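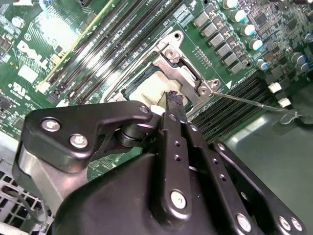 Davness Recipe Cards – read me first

Welcome, and thanks for stopping by! Davness is a collection of 164 typed-up recipe cards from community cookbooks, the spiral-bound kind that used to sell at school fairs and church halls. I started it when my own copies began falling to bits, and it has grown a good deal since then.

What you get

One plain text file per recipe, sorted into 9 folders (soups, slices, biscuits, preserves and so on). Each file has a title, the ingredients, the method and a line saying which book it came from. The books go by short names – Lustitz, Calvo and Skinell are the three biggest – and the full titles are listed in sources.txt.

How the cards were typed

I've kept the original wording wherever I could, including the odd spelling and instructions like "bake until done". Measurements are as printed, so you'll meet plenty of cups, ounces and knobs of butter. Where I've added a metric amount it sits in square brackets, and those are mine, so blame me if your sponge is on the dry side. Oven temperatures in brackets are for a conventional oven.

Known problems

The Skinell book had water damage, and 4 of its cards are missing the last line or two of the method. I've marked them INCOMPLETE at the top. The preserves haven't been checked against modern bottling advice, so please look that up before you put anything in the cupboard for winter.

Using and adding to it

Cook from it, print it, colour in the margins – all fine by me. If you'd like to send a card, copy template.txt, keep any notes to up to 200 words and tell me which book it's from. The next tidy-up is planned for December.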